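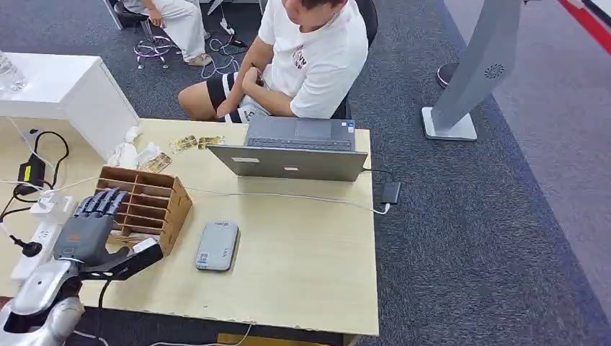
The Grulemari Workshop at Tistport was established for the repair of domestic appliances, and its rules made no provision for an arm. The matter was therefore entered in the register under Sundry Items, and work commenced in July.

The members had allowed 300 hours. By the second month it had been agreed that the figure should no longer be mentioned at meetings.

The task laid down was a modest one. The arm was to take a washer from one compartment of a divided box and place it in another. In the first trial it raised its hand and kept it raised. The members waited. One of them proposed that it be asked what it wanted, and this was minuted.

Sixteen revisions followed. The Tkachenko method, which had served well for lathes, was tried and set aside. A letter was sent to Faltdale requesting advice — the reply enclosed a price list.

At twenty minutes to midnight, on the 2000th attempt, the hand came down, closed upon a washer and carried it across to the next compartment. It then returned for it and put it back where it had been.

The members considered whether this satisfied the terms of the task. The vote was tied, and the lights were left on for the arm when they went home.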